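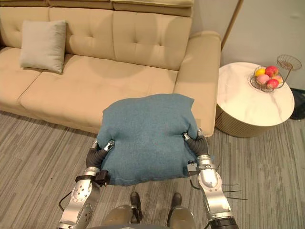
Grasp planners for soft goods are usually sold on their success rate, and I would like you to stop believing success rates. A planner reports success when the object stays between the fingers. Look at the teal cushion: both grippers have it, the sides are pinched in, the top has bulged up and the lower edge sags toward the carpet. Any contact check would pass that. But where is the cushion now? The rigid box the planner started with no longer fits, and a placement target on the sofa seat computed from that box will be off. Squeezing changed the shape, and the planner never asked.

Reading for this section: Lins, chapters 2 and 3. Solange Lins argues that two-arm holds should be planned as one closed chain. Fine for a crate. For a cushion the chain has a spring in the middle, and her stiffness term is a constant she picked by hand. Work out what happens when it is wrong by 40 percent – the math is short.

Wrist views

The Dradero planner takes the head camera for the coarse pose and a wrist camera for the last stretch. The handout from June said the wrist view "resolves occlusion." I have taken that line out. A wrist camera swaps one occlusion for another, and often the robot blocks its own view. Before you trust a segmentation mask, check how much of it is covering, finger or sleeve. Dark knit with folds in it is a bad case, as is striped carpet, where a stereo matcher can lock onto the wrong line.

Evelien De Graaf's fix is a fixed self-mask. It helps until the fabric shifts. 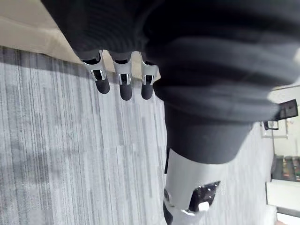 Exercises for 4/10/24

1. Write the contact check as Dradero has it, then give a hold that passes and should fail.
2. Log 3928 in the Skundholm set is marked "placed." Find the evidence for that label. If there is none, say so.
3. Replace the fixed self-mask with one that tolerates moving cloth. State what it costs you in usable pixels.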